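Clear Bags and Tennis Balls: What to Know Before the Courts Open 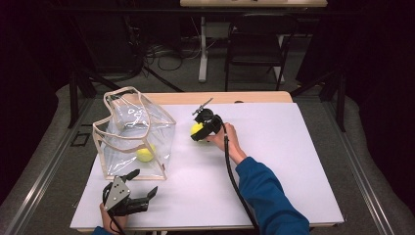
A clear tote with beige binding, one ball in and one out.

The outdoor courts at Godinho Park open for the season next week, and the clear bag rule comes with them. It applies to everyone who goes through the gate, including juniors and people who are only there to watch. The rule was agreed on in December and printed in the winter newsletter, but several members have written to ask what counts as a clear bag and how much they can fit in one.

A clear bag is one you can see through on every side. Fabric binding on the seams and around the top is fine, and so are fabric handles. A mesh bag does not count, and neither does a regular bag with a clear pocket on the front. The vinyl can be wrinkled or a little scratched as long as the gate staff can see what is inside.

Rackets do not have to go in the bag. Carry them in your hand or in a racket cover, and open the cover at the gate if you are asked. Water bottles can be carried separately too. Everything else goes in the tote: balls, towel, spare socks, keys, snacks, sunscreen, phone.

Small bags are allowed inside the big one for medicine or personal items. They can be any color. Please keep them to the size of a paperback book.

Packing the bag

Efren Lumanlan runs the Saturday-style round robin at Hunow Courts, where clear bags have been required for 2 years, and we asked him how his players pack. His advice is to put the balls in first. Loose balls settle into the corners and stay there, and a folded towel on top keeps them from rolling out when the bag is set down on a bench. He leaves the plastic can at home unless the balls are new.

"People put the can in upright and then wonder why the bag tips over," he said. "Take the balls out. You get half the bag back."

He also keeps his phone away from the bottom. Grit from the court comes in on the balls, and it scratches screens as well as the vinyl. An old washcloth laid flat on the bottom will catch most of it, and you can shake it out over the trash can when you get home.

Shoes are harder. A pair of court shoes will fill most of a medium tote. If you change at the courts, wear your court shoes over and carry sandals, which lie flat against the side.

Caring for the vinyl

Clear vinyl gets stiff in the cold and soft in a hot car. Do not leave it folded in the trunk — the creases will set and are hard to get out. To clean it, wipe it inside and out with a soft cloth, warm water and a drop of dish soap, then let it stand open until it is dry. Skip the paper towels and anything with ammonia in it. The binding can be scrubbed with an old toothbrush.

If a bag has picked up wrinkles in storage, stuff it with towels and leave it in a warm room overnight. That takes out the larger ones. The small ones will stay, and they do no harm.

Where to get one

Any clear tote will do, and many members already have one from ball games or concerts. For those who don't, Ghizlane Shehata has a box of them at the Amedow Street desk. Members can borrow one for the day by signing the sheet. Please empty it completely before you return it. She found 2 house keys and a retainer in last season's trial bags, and the retainer is still in the desk drawer.

The club ordered more than 502 tags for members who want a name on their bag. They loop through the handle and are free at the desk. Write your name and court group on the tag in permanent marker.

Used balls

The collection bin for old balls has moved from the parking lot to the wall beside the Zumirik Room. Last year members turned in 694 balls, most of which went to the school gyms for chair legs. Balls with split felt are fine. Wet ones should be dried first, and please leave out the cans and lids.

Questions about bags or the gate can be left at the desk or put in the box by the door.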